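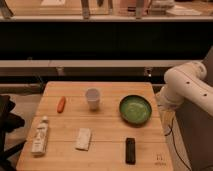
How many demonstrations does the Fikura recording kit need before a policy trained on them is usable? For single-object pick and place, our runs leveled off at 200.

We tested the kit with one arm and one fixed camera, and logged 428 episodes in April. Setup took around 8 minutes per session – mostly calibration. The Skanenov export plugin dropped timestamps on 124 episodes, and these had to be realigned by hand.

Playback is good. Labeling is slow, with no batch edit. Worth buying for a small lab if the export gets fixed; until then the older Javcombe logger is the safer choice.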